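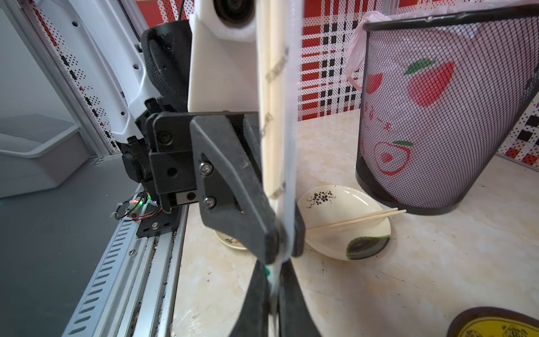 I should admit up front that I'm a sucker for anything with arms. I bought a Furby the week they came out, I own a vacuum that's scared of my rug, and when Salma Belkadi at Vandenberghe offered me an afternoon with the Bonell, her company's two-armed tabletop kit, I said yes before she'd finished the sentence.

The Bonell comes as a pair of arms, a rail to bolt them to, grippers and wrist cameras. You bring the table and the mess. The package I tried costs $1,226 a month to rent, with a 3-month minimum, and the Mondetti software is included (support calls aren't, so read that page of the contract twice!).

Salma's pick for my demo was clearing up after a meal. I'd been hoping for laundry, but okay, I hate dishes too.
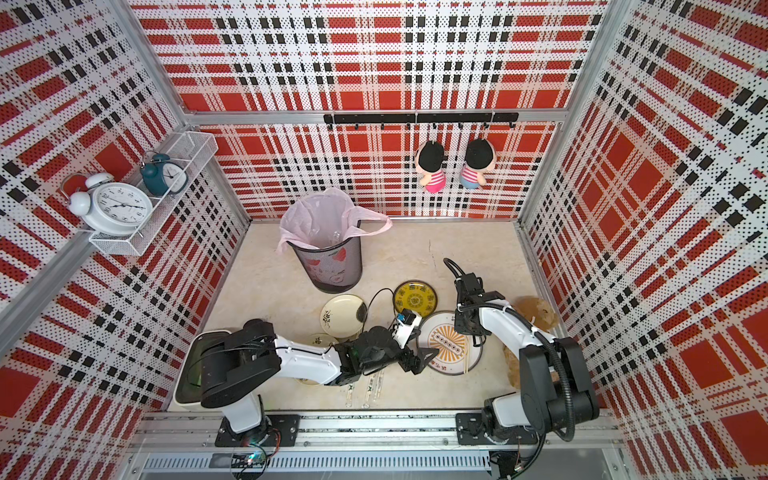 Table duty: the Bonell's two arms over the plates and chopsticks.

What I wanted to know was how it copes with skinny stuff. Plates I figured it could manage. But chopsticks are thin and light, and put them in a shiny wrapper and even I fumble them at the takeout counter.

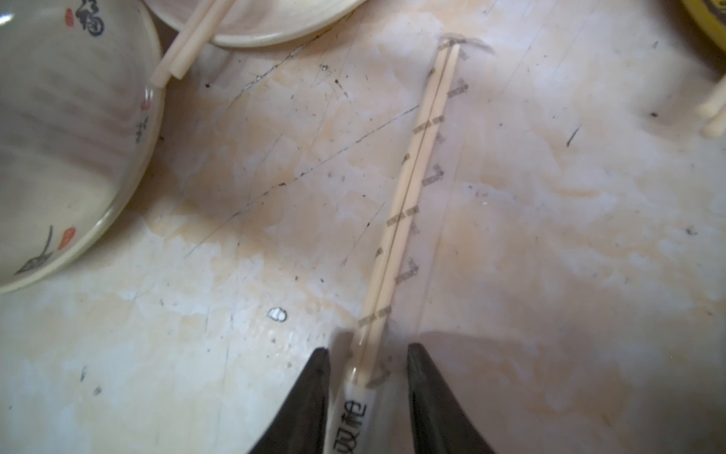

Salma says customers usually want about 80 practice runs before they trust it with a new object, and you do those yourself, guiding the arms by hand. I did two and my shoulders were already complaining. It's fun, though, in a claw-machine kind of way, and the controls took me less time to learn than my oven's.

Would I rent one? For my kitchen, no, I'd need a bigger kitchen. For a small lab or a college class I'd be seriously tempted, as long as somebody there likes fiddling with settings. The manual is thin, and the chapter on grip force stops just when it's getting good.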